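Neketti opens its first supper room in Jesau

2021-05-02

Reading time: 3 min

We've got news, and I've been bursting to share it since March, when we finally got the keys. Neketti is opening a proper place of its own in Jesau! If you've followed us for a while you'll know we started out doing suppers in other people's rooms, packing everything into the back of a van and hoping the oven at the other end worked. It usually did. Now we have our own oven, and I've been in to look at it more often than I should admit.

The room is in the old Malinowski building, on the corner by the tram stop, up one flight of stairs (there's a lift round the back, ring the bell and we'll come and let you in). It seats 18 people at two long tables. We did talk about squeezing in a few more, but I've eaten at too many places where you spend the evening with a stranger's elbow in your soup, so 18 it is.

Supper is one menu, changed every fortnight, and everybody eats at the same time. The first one is a spring menu - sorrel soup, a slow shoulder of lamb or a big baked celeriac if you don't eat meat, new potatoes, and a rhubarb thing that we've been fiddling with for weeks and still haven't named. Bread is baked in the afternoon and comes with more butter than you'd expect. If you have an allergy, tell us when you book and we'll cook around it, no fuss at all.

People always ask about the tableware, so a word on that. We bought most of it second-hand and a bit at a time, and the rest comes from Zakico, the homeware shop across the river, who have been very patient with me changing my mind. Nothing matches all that well. I like a table that looks as though it belongs in a house, and I'd sooner spend the money on the lamb.

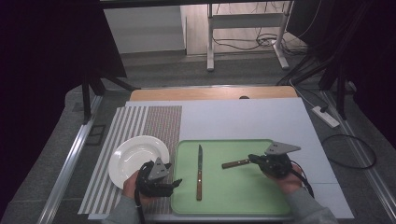
Tickets are 799 crowns a head for the full supper, with water, bread and coffee included. With the wine pairing it's 1000. Children under ten eat for half price and get a smaller plate, or the same plate if they're hungry. Booking opens as soon as this goes out, and you can do it on our website or by ringing the kitchen in the mornings. Please don't ring after four, we'll be up to our wrists in dough and won't hear you.

We'll start small, with 2 suppers a week, and see how we get on before adding more. There will be a Sunday lunch later in the year if I can talk the rest of the kitchen into it. We're also keeping a couple of seats back each evening for people who live on the street, because they've put up with the drilling and the deliveries and have been lovely about it. Neighbours, just knock and put your name down.

A few practical bits. Doors open at half past six and we sit down at seven. Numbers and spacing will follow whatever the rules are on the night, and if we have to move your date we'll ring you ourselves, with your money back straight away if the new one doesn't suit. There's a rack for bikes in the yard. Dogs are welcome on the ground floor terrace but not upstairs - sorry, mine included.

Press are welcome to come and have a look round before we open, and we'll gladly feed you. Write to the kitchen through the contact page on our website and say which morning suits you, and whether you'd like the soup.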